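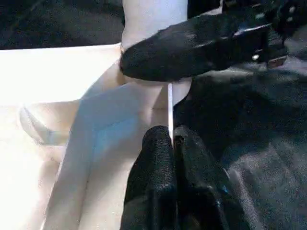
Search products, spares and guides Go

Lendach finger covers and the two-arm packing cell

I've run the packing room at Nassar for long enough to have done every job in it by hand, so when Cludent asked me to write the page for this kit I said yes, as long as I could write it the way I'd tell you over a cup of tea. I'm Nadine Abu Hammour, and we've had the Lendach cell on our carton and liner bench since November.

What you get is two arms, a gripper for each, a stand, the control box and a bag of black textured finger covers. The covers are the bit I'd talk about all day if you let me! Our old grippers had bare metal fingers and they were hopeless with anything white and thin — they'd skid, or leave a grey line along the edge, and Joelle Chidiac on checking would send it all back. With the covers on, the fingers can nip a sheet by its edge and keep hold of it while another finger leans on the work from the side. That sideways lean took us ages to get right, by the way. Start with the force setting low and creep up.

Each arm has its own small camera down by the gripper. If you've got strong light coming from one side, as we have, put a dark mat under the work. White on a white bench gave us no end of bother.

What changed for us

Quite a lot, and not all of it what I expected. Folding and holding used to be a two-person job, and by four in the afternoon everyone's thumbs were sore. Now one person looks after the cell and the other is on checking or making up orders. Tarek Salameh was dead against it (he'll tell you so himself) and he's now the one we shout for when it stops. He did the setup course and went up a pay grade for it, and I'd push any manager to do the same for whoever ends up minding theirs. It's a skilled job and it should be paid like one.

It is slower than Afaf Yammine on a good morning. She's done 152 in an hour and the cell does 119. But it does 119 after lunch as well, and she'd much sooner be doing the awkward shapes, which we still do by hand and I think always will.

My grumbles: the stop button is too far from the loading side, so ask for the longer lead when you order. The beep is horrible and you can turn it down in the second menu. And do talk to your people before it arrives. We told ours a week ahead and that wasn't nearly enough time.

Good to know

Finger covers: change every 3,000 picks, sooner if the weave goes shiny
Largest sheet: 900 mm on the long side
Works with: Destine control box, old and new versions
Spare covers: sold in pairs, black only

Setup visits are booked through Dagný Hafþórsson at Cludent. Have your bench height and a few sample sheets ready when you ring her.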